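Fold, Release, Repeat

An open house where the housework gets the attention

By the time I found the right door in Abu Hammour, I had already visited two wrong ones, and at the second a man had offered me tea. I mention it because directions are a weak point of the robotics business. The invitation from Grinorik ran to 3 pages, covered the parking rules in detail, and gave the address as "near the bakery." There are several bakeries.

The open day was for Jumis, a project that wants machines to do laundry the way people do it, meaning at home, on whatever table is free. I had pictured a hall with a rope across it and a robot in the middle doing something proud. What I got was a dining room. The talk was of towels, and the lesson of the morning was how to fold one.

Visitors were asked to leave their shoes by the door and their questions until the end. Most of us managed the shoes.

The idea behind Jumis is simple enough to explain to a tired person. Before a robot can fold a cloth, it needs to see a lot of cloth being folded by hands that are stuck with the same tools the robot will have. So people take hold of the grippers and do the chore themselves, as if they had woken up one day with two fingers per hand and decided to get on with things. The recordings go to software called Flodunano, which studies them with more patience than I have ever brought to a towel.

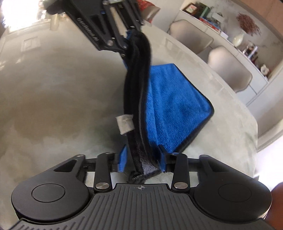

Two grippers share a blue and black microfiber cloth over the marble-look table.

Cloth is a miserable thing to teach. A cup stays a cup when you pick it up, but a towel becomes a different object every time you touch it, and then again when you let go. Grinorik's target for this round is 800 folds. On 10/18/26, when I went, the tally stood at 789, and I was told this with the calm of people who have stopped hearing the number. The round before it, back in February, had ended at 819, and a fair share of those were thrown out for reasons that took a while to explain and came down to corners.

Corners are everything here. I heard the word more often in one morning than in all my years of geometry. You find a corner, you keep hold of the corner, you bring it to the other corner, and if you lose it you go looking again with a pair of padded pincers while strangers in socks look on. There is a right amount of squeeze, too. Too little and the cloth slides away. Too much and you bring up the layer underneath, plus whatever you had finished a moment earlier.

I was offered a turn at a practice towel during the break. My first fold looked like a sandwich somebody had sat on. My second was worse, but I got there faster, and I was praised for my speed by someone with very good manners. Holding the thing is easy. The trouble is that your own fingers keep wanting to help, and they have been told to stay on the handle and mind their business.
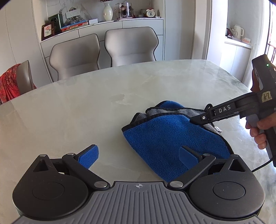
One visitor wrote in the guest book that a machine able to fold a towel would be welcome in her house, provided it could also find out who had left the towel on the floor. Underneath, in smaller writing, she asked what it would do about fitted sheets.

I put the fitted sheet question to our hosts on her behalf. There was a pause. Fitted sheets, I learned, are "on the list," and I was shown to the cookies.

The last part of the program was a question period, and it was mostly about price. Grinorik would not name one, as there is no product to put it on. A boy wanted to know if the robot would get bored. The reply was long and had the word "training" in it many times, and he seemed to take it as a yes.

I went home and did a load of towels by hand, the old way, with all ten fingers. Two of them came out square. The rest went into the closet behind those two, and I shut the door - quickly, before the pile could shift.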